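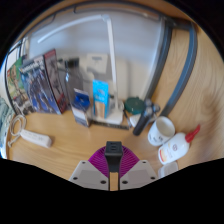 1. Introduction

This report presents the findings of a term project on study space in student housing. The project was carried out in Machala Hall, a residence of 157 single rooms, during the month of January. Its purpose was to learn how residents use the desks supplied with their rooms and whether the present furniture meets their needs. The work was completed as part of the second-year course in Housing and Interior Planning.

2. Background

Machala Hall was furnished under one contract with the supplier Wiretti. Each room received a desk, a chair, a bookshelf and a bed with storage drawers. The housing office replaces furniture only when it is damaged, and no review of its use had been made before this project. Earlier student reports on the hall dealt with noise and laundry access and did not consider the rooms themselves.

3. Method

A written survey was placed in every mailbox. It asked residents where they studied on a normal weekday, how long they sat at the desk in one session, and what they would change about it. Residents returned 63 completed forms. Follow-up interviews were then held with 10 of those who had agreed to be contacted. Each interview took place in the resident's own room and followed a fixed set of questions. Names and room numbers were removed from all notes before they were reviewed.

4. Findings

4.1 Place of study

Most residents who answered the survey reported that they did their reading away from the desk, usually on the bed or in the Dikov Library. Written assignments were more often done at the desk. Several residents stated that they moved to the library during exam weeks for quiet and not for the furniture.

4.2 Surface and storage

The most common complaint concerned depth. Residents who owned a separate monitor found that little room was left for a notebook. Those who worked only on a laptop were generally satisfied. Storage was mentioned less often than expected, although first-year residents asked for a drawer that locks.

4.3 Lighting

The ceiling light stands behind a person seated at the desk and casts a shadow on the work surface. In the interviews this was raised by residents on the north side of the building in particular. Many had bought their own lamps. Only 2 of the residents interviewed used the ceiling light alone.

5. Limits of the study

The survey was returned by fewer than half of the rooms, and residents with strong opinions may be overrepresented. January is also a light month for coursework. A second survey near the end of term would give a fuller account.

6. Recommendations

The housing office should supply a desk lamp on request, beginning with north-facing rooms. When the present desks are due for replacement, a deeper model should be considered. The Rarnia range was reviewed for this report and includes a desk of suitable size, but its price was not available at the time of writing. The lounge on the ground floor should also be assessed as a shared study room.

Submitted 3/10/26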